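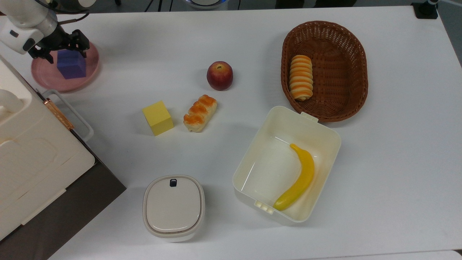
Why did the arm report a successful grasp when its fingers had closed on nothing?
The controller took "fingers have stopped moving" to mean "fingers are holding something." A gripper that closes all the way also stops moving, and the check couldn't tell the two cases apart.

Handout 2: False success in pick and place
Course notes, Souad Samir
Revised 2024-12-28

Read this before the lab. It covers the fault on the Drumden bench, the vendor's explanation of it, and why I don't think the explanation covers what we saw.

1. What was reported

The task was short. Pick up a cube, lift it, put it in a container, go home. The Clenum control software logged 1211 attempts and marked 14 of them as failed. That looks like a good arm. Then a student compared the log with what was on the table at the end of one run and found a cube where it had started, next to a log line reading PLACE OK. The arm had closed, lifted, traveled, opened and gone home with nothing in its fingers, and every step had passed.

So the 14 is a count of failures the software noticed. We have no count of the ones it missed, and the log can't give us one after the fact. Please don't quote a success rate from that log in your reports. Several people did last term, to one decimal place.

2. The check

After a close command the software waits 400 milliseconds and reads finger speed. If the speed is zero, the grasp is marked good. Finger width is measured and stored, but the check never reads it. I found this odd enough that I went through the code twice.

Motor current would also help. An empty close ends at the mechanical stop, though, and pushing against the stop draws current too. Current by itself has the same hole in it.

3. The vendor's account

Mudico, who supplied the gripper, say the fault was calibration: the tool point had drifted and the fingers came down in the wrong place. Maybe so. Drift would explain a missed cube. It doesn't explain why a missed cube was logged as a held one, and that second part is the fault I care about. Their fix was a recalibration. Misses will probably become rarer, and the ones that are left will still be written down as successes.

The Ghoneim vision add-on was offered as a second remedy. It looks at the table after the place step and confirms the object is there. Ask what it does when the cube is hidden by the arm. The manual says it "retains the last known state" – in other words, it repeats what it already believed.

4. Why this is a safety matter

Small cubes and toy food don't hurt anyone. The same logic on a heavier part does this: the grasp is marginal, the check passes, the arm speeds up to its loaded travel profile, and the part leaves the fingers partway across. The software goes on believing the part is held. If a person steps in to pick up what fell, the arm has no reason to wait.

A protective stop would not have caught our fault. Nothing was hit and no limit was crossed.

5. For the lab

Add a width test. Closed width must fall between a lower and an upper bound for the object you asked for. Choose the bounds by measuring, and write down how you measured.

Test the width again after the lift and once more just before release. A grasp that was good at the table can be gone by then.

Run an empty close on purpose before each session. If the software calls it a success, stop and fetch me.

Keep hands outside the marked line while the arm is enabled, including when the log says it is home.

6. Still open

We don't know when the check was written this way. The February release notes mention "improved grasp confirmation" and give no details. I have asked Clenum for the change history and will add it to these notes if it arrives.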